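Recording bedroom chores for a two-armed robot: a working guide

Before you record anything, write the task down in one sentence. Ours was "fit a fresh bag in the bedroom bin and fold the rim over." If your sentence has three commas in it, you have three tasks, and you should record them separately.

1. Set the start position

Decide what may change between takes and what may not. We let the bin wander about a foot in any direction and kept the robot's base where it was. If everything stays put, the model learns one spot on the carpet extremely well, a skill with limited prospects.

Keep the spare bags within reach of the operator. You will go through more of them than the household did last year.

2. Drive slowly, then stop driving

Beginners steer the arms as if a bus were leaving. Move at a pace you could keep up for an hour, and pause for a moment when the fingers reach the bag. Hesitation is fine. Wiggling is not, since the model will copy it faithfully, and so will every model you train after it.
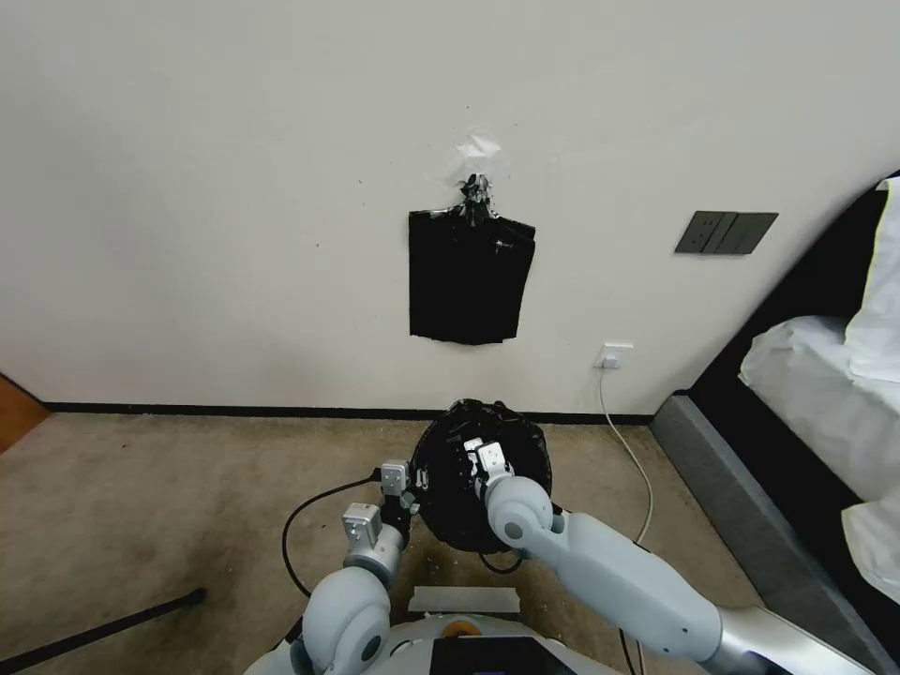 End each take the same way: both grippers open, both arms back at rest, count to two, stop recording. Ajith Unnithan used to stop the recording the instant the job was done, and we trained a policy that finished its work and then held on to the bin indefinitely. It took us most of February to admit whose fault that was.

3. Keep the near misses

A take where the bag slips and you recover it is worth keeping. A take where the bag slips and you say something and restart is not. Label them as you go: good, recovered, discard. Do not promise yourself you'll label them later. Cledwyn Lougher promised that once, and then spent two evenings watching 634 clips of a bin.

4. Check the count that matters

Our target for the task was 1,000 usable takes. We recorded 1,376 to get there. Plan for that kind of gap and tell whoever pays for the room.

5. Move house

Once the numbers look healthy, change bedrooms. Different carpet, different light, a bed on the other side. Our first policy handled its home room nicely and managed 13 good runs in the second before we switched it off - more takes in more rooms fixed most of it, and a wider bin fixed the rest.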